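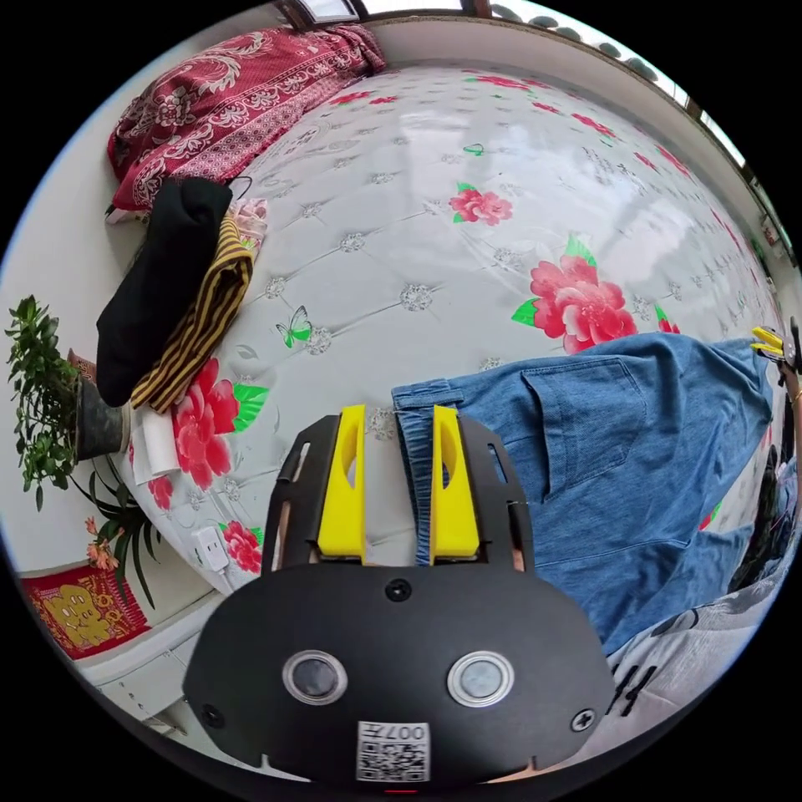 Jeans at the waistband, yellow fingers.

16 Sep 2020 - workshop notebook, costume and props side

Back on the Furnival script today, the two-hander with the lighthouse and the drowned piano tuner. We read the second act out loud with everyone on their own screens and it ran 62 minutes, way over where Bhavana wants it. She thinks the whole supper bit can lose four pages. I think it can lose two, and I'll fight for the soup speech! Kenneth read the tuner and was so good in the quiet parts that I forgot to keep my notes going, so there's a hole in them from the telegram to the second knock. If anybody wrote those cues down, please stick them in here.

Paint next. The Grurkon flats (three of them, the ones left over from the panto) took the sea green badly. Two coats and the old pink still comes up through it under the warm lamps. Mathis wants to prime the lot and start over, and I've given in. I did a test patch on the back of the smallest one with the Plostik sealer thinned half and half, then green on top, and left it facing the wall. Will look tomorrow before I touch anything else.

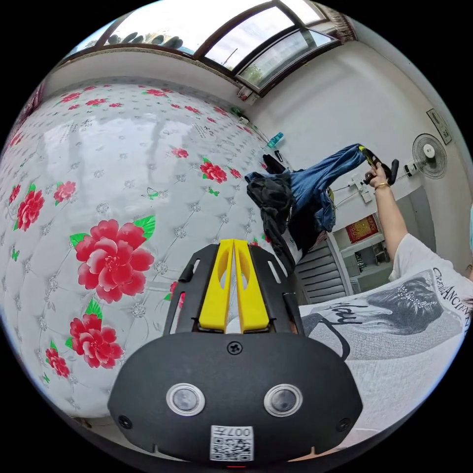

Do the two actors ever leave the stage in act two?
Only the tuner, once, for the length of the storm, and he comes back on from the other side.

That crossing is the thing I keep chewing on. He has to get behind the back flat in the dark, swap the dry coat for the soaked one and be at the far door by the third thunder. I walked it with the floor taped out and got there in 42 seconds with my own raincoat, fumbling one sleeve. The storm as Ramiro has cut it gives us 17. So either the storm grows or the coat goes on a hook already half open, arms forward, the way we did the nurse's cape for Zullier. I'd like to try the hook first (Ramiro loves his storm and I don't want to be the one who asks).

Also the soaked coat can't be soaked. Glycerin and a bit of hair gel on the shoulders reads fine from the third row, but under the side light it just looked greasy. Carmela suggested a clear gloss brushed on in streaks, darker dye underneath, and
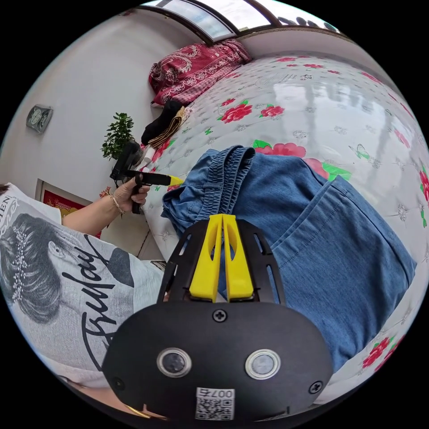 she did a sleeve's worth on an old lining to show me. Lovely from a distance, a bit crunchy when you bend the elbow. I'm going to ask for a softer version, maybe gloss only from the shoulder to just above the elbow, and dye the rest.

Sound: the foghorn is too pretty. Kenneth says it sounds like a cow in a good mood and now I can't hear it any other way. Ramiro has another one, lower and shorter, and will drop it in for the next read.

Budget so far is 534 spent, with the gloss and the second lot of primer still to come out of it. The piano is on loan, so that's nothing, but moving it is going to hurt. We need it in by November, and the back stairs have that turn in them. Mathis to measure the turn with the handrail on and with it off.

To do: primer, coat hook, cut list to Bhavana (two pages, not four), ask Carmela for the second sleeve. 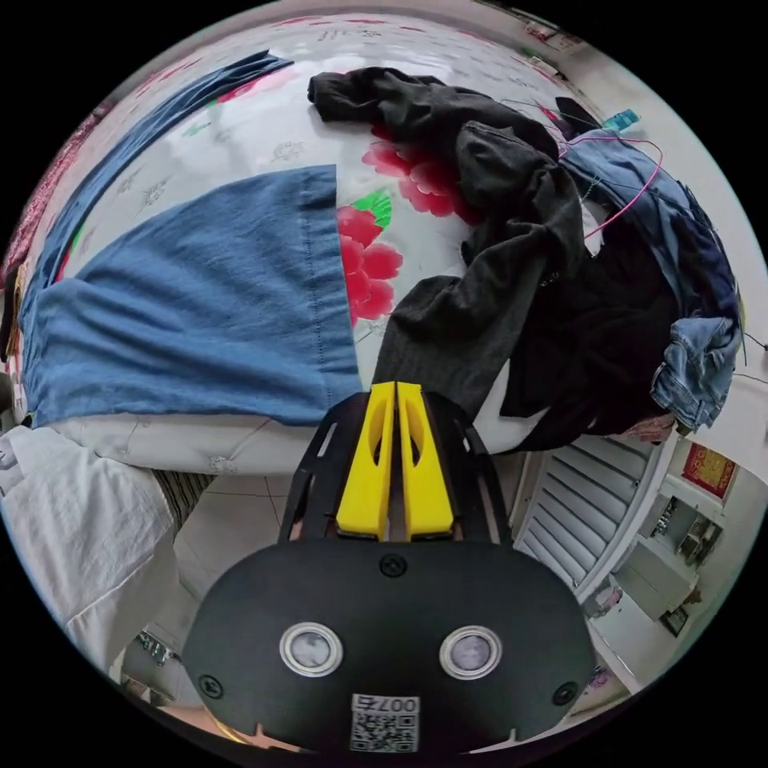 Blue cloth on the peony bedspread.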